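2019-07-27
Trorwood workshop, reading corner refit

Spent most of the day on the white table and the books, so these notes are mainly for Heledd and whoever picks up the shelving after me.

The table first. I went over the top with a damp cloth and a little dish soap, then again with the melamine sponge Zaid swears by. Better! But there are still slight scuffs and some faint gray marks, and I'm inclined to leave them alone. I tried rubbing harder on one spot in June and all I got was a dull patch that annoyed me for weeks. It's a working table, people are going to put mugs and scissors and bags on it, and a perfect top would last until lunch.

What I do like is the curved corner. The old table at Nastville had square ones and I had a permanent bruise on my hip from it (Emlyn too, he claims). You can walk past this one with a stack of books up to your chin and not think about it.

Then the question of how books should sit when they come back. Lorraine wants them face up so she can read the title as she goes by. I've been putting them back cover up, on the grounds that the barcode on our stock is on the back and you can scan straight down the table without touching anything. We went back and forth on this over coffee and didn't settle it — she has a point that a title is quicker for a human, and I have a point that I'm the one doing the scanning. For now I'm doing it my way and she's rolling her eyes.
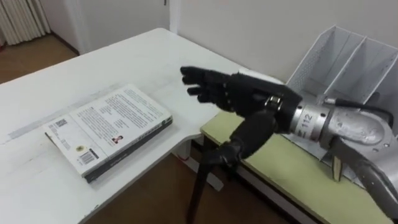

Returns and shelf labels

Got through 108 returns before I stopped for food. Most were fine. A few had the old Zeseo stickers on the spine, the ones with the glue that goes brown, and those want peeling before they go out again. Warm hair dryer, low setting, pull slowly from the top edge. If the laminate starts to lift, stop and put it in Hideaki's tray, he has far more patience than I do.

Catalog says we hold 1493 titles. My shelf list from June is 331 short of that, and I don't believe we've lost that many. I think a whole batch got entered twice when we moved things over from Gape, once with the old shelf codes and once with the new ones. Zaid is going to run a check for duplicate barcodes when he gets a minute. Until then please don't reorder anything that looks missing!

Labels: the 20 mm tape is too wide for the thin paperbacks, it wraps around onto the front and covers the author's name. I've ordered the narrow one. The thick hardbacks can keep what they've got.

Still to do

Felt pads for the table feet, they scrape on the floor and it goes right through my head.

Ask Emlyn if the low shelf can come up a notch, the large picture books don't stand upright in it and I'm tired of laying them flat.

Find the second bookend. I had it this morning, I put it somewhere sensible, and that was the end of it.

Heledd — the sponge and the soap are in the drawer under the sink, and the peeled stickers go in the regular trash, they gum up the paper recycling.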